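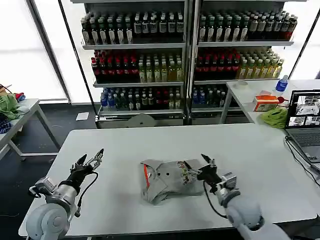
1月6日(火)、正月ぼけの頭のままVulskaの公開デモに行ってきた。お題は「ロボットがシャツをたたむ」。洗濯物を三日ためている人間が、わざわざ電車を乗り継いで見に行くものだろうか。行ったけど。

会場はGrirkholmの2階。見学者は9人で、私以外はみんな名刺を持っていた。

案内役のPramila Uniyalさんによると、腕2本でたたむ作業は袖の扱いがいちばん厄介らしい。わかる。私も袖は毎回なかったことにしている。

台の上のグレーのシャツは、ちゃんと四角っぽくまとまっていた。襟は開いたままで、左下のあたりにしわが寄っている。店員さんなら無言でやり直すだろうが、うちの引き出しなら優等生である。隣の台には布の山もあって、そこだけ妙に自宅感があった。

それより気になったのが、後ろの棚にぎっしり並んだ飲み物のボトルだ。赤いキャップの黒っぽいやつをずっと見ていたら喉が渇いてきて、説明を半分聞き逃した。

質問タイムに「靴下は?」と聞いたら、Uniyalさんは少し黙ってから「検討します」と言った。片方しかない場合についても聞きたかったが、後ろの人が6つも質問を用意していたので譲った。

帰りに駅前でコーラを買った。洗濯物はまだ椅子の上にある。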